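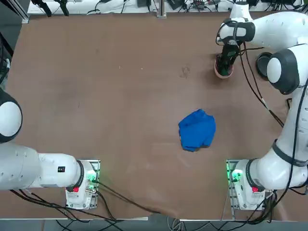
This data card covers the Hirkside Floor Care Records, a table of cleaning trials on hard floors and carpet. Release 3, January 2022.

## Contents

The table holds 215 rows, one for each trial. Each row gives the floor type, the mop or vacuum model code, the pad colour, the litres of water used and a soil score from 0 to 15. Model codes beginning with `PL` refer to the Plimska range – those beginning with `SA` refer to Saha. 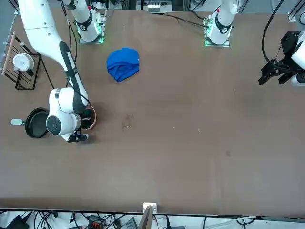 *Figure 1. Brown tabletop with two white arms.*

## Known limits

- Soil scores were given by eye by Rosalba Gatti and Dennis Fothergill.
- In 29 rows the water field is blank. A blank does not mean zero.
- Grout and unsealed timber are not covered.

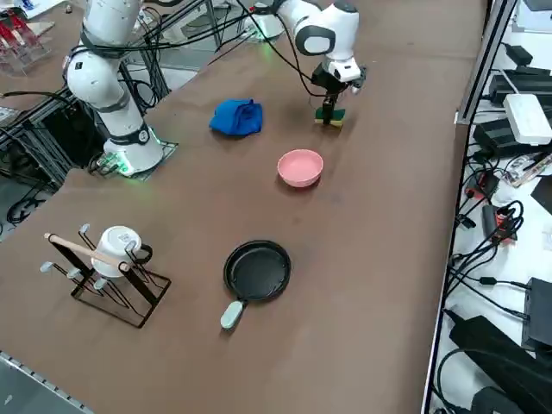
**Household Appliance Testing Unit, Gekcombe**

## Use and corrections

The records may be copied and reused, provided the unit is credited. They should not be used to rank models by price or expected life. Corrections should be sent to Horácio Carrilho with the row number and the proposed value. Accepted changes will appear in the July release.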